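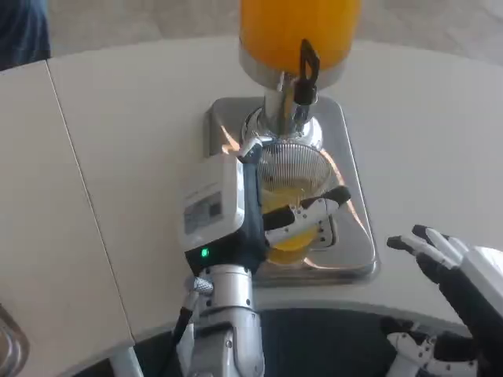 Galbraith Breakfast Fund, progress report for January

We served 419 breakfasts against a target of 60 a week, so attendance is no longer our problem. Toast is. The Sestberg hall has one working socket near the counter, and the toaster and the urn cannot share it – they have tried.

Of your grant, 81 percent is spent, mostly on bread and rent. Halum has raised the rent by $50 a month and calls this a courtesy rate. We have asked Brello to quote for rewiring and expect an answer by March.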